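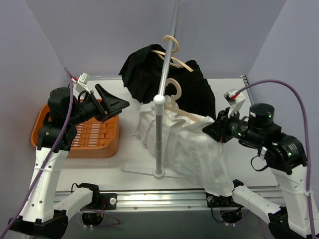

Sallamgate Clothing Swap, monthly meeting, November 5, 2021. I'm on minutes again, so you get my version! We started with the hanging-up question, and it took up half the evening. Oğuzhan Saraç thinks we should drop the tall rails and put everything on short stands on the tables, and I've come round to it. One pole, one hanger near the top and another lower down is plenty for a table. What I don't love is how things sit on them. The white one on the lower hanger bunches up and sags toward the tabletop, and the black one above it is all crumpled, and people flick straight past clothes that look like that (I know I do). So we agreed: one light thing per hanger, shoulders straightened, and anything long goes on the top. The orange basket stays on the table for things waiting to be hung.

Baskets, while we were at it. I'd like more with slots in the bottom, as the solid ones collect fluff and lost buttons. Lirberg will sell us a stack of them at a decent price. Agreed, and I'm ordering.

Money. We had 1,891 in the account at the end of last month and 931 of that is spoken for by the hall rent up to March. That leaves enough for the baskets and new hangers, but not for the mirror, sorry. The mirror comes back in the new year.

Stock. Over 400 pieces came in at the last swap, and far too many were winter coats with broken zippers. Long chat about whether we take them at all. Bolten, the repair shop, will do zippers for us if we bring them in batches, so we'll try one batch and see what the bill looks like. No decision on shoes. We went around and around on shoes.

Flyers. Lema printed 1,000 last time and we still have a boxful, so no new ones. I'll cross out the old opening time by hand, and yes, I do want company for that, bring a pen.

Any other business: the label gun is jammed again. Oğuzhan took it home to look at. Somebody asked if kids' clothes could have their own table by the door and we all said yes before she'd finished the sentence.

To do: me, baskets and hangers. Oğuzhan, label gun and a sketch of where the stands go. Everyone, please bring back the tote bags you borrowed.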